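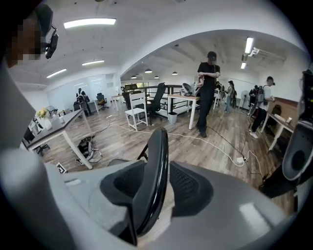 November 29, 2021. Plellbridge floor, my notes. I keep thinking about how the job has changed since August, when the setup work was all carrying, wiping and pushing furniture back where it came from. Now most of us spend the day showing how it's done, grippers in hand, and the robot side learns from that. It means a lot more walking and a lot more stuff on the floor - the white power strip with its cables running across toward the middle is exactly the kind of thing I want on Vangelis's list, with people going by with backpacks on. The yellow flowers on the gray-topped desk can stay, I like them!

Ifigeneia Tsakiris wants 35 chair runs per person per shift. I said fine, but my wrists have opinions (a folding chair is light until you hold it out at arm's length through a pair of grippers). We agreed on a swap every 90 minutes, same as Kondarholm does.

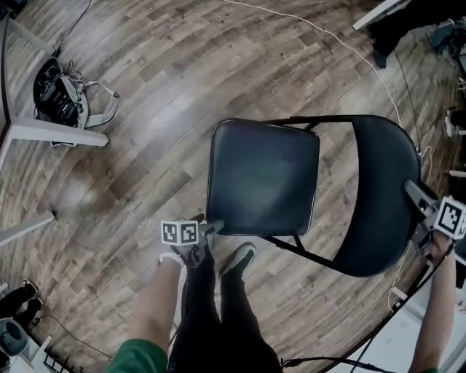
Folding chair, left gripper on the front edge of the seat, right one on the backrest.

Vangelis asked over lunch if we're training our own replacements. Fair question, and I didn't have a great answer. Andreadis has kept everybody on so far, just with different hours. I'd rather teach than haul, but I want the hours in writing - will bring it up with Ifigeneia.

To do: tape for cables, 2 spare wrist supports.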